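Gerkdale Drops the Bottle Deposit Form, Keeps the Deposit

GERKDALE, August -- Hosach, which runs the bottle return at the Medungate shopping arcade, will pay deposits on the spot starting this month. Customers no longer need to fill in the two-page claim form, a document Hosach now concedes was longer than most of its leases.

The daily limit rises from 100 bottles to 300. Caps may stay on. Labels may be torn, faded or missing, and a swallow left in the bottom is fine.

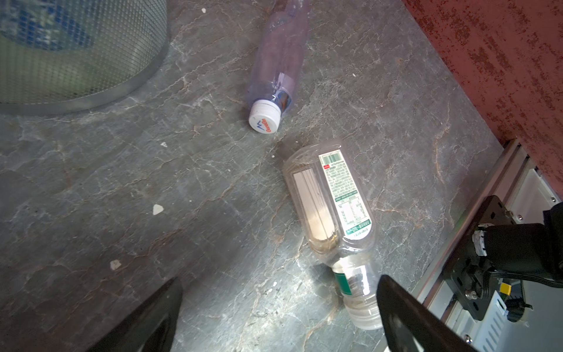 One longtime Medungate customer said she would believe it when the coins were in her hand, and asked whether the 13 forms she mailed in last winter still counted. They do. Hosach has found them, along with 1,002 others, and is paying them in the order they arrived.

The return counter is next to Gerlach Shoe Repair and opens at 8 a.m. Glass is still not accepted -- Hosach is working on a form for that.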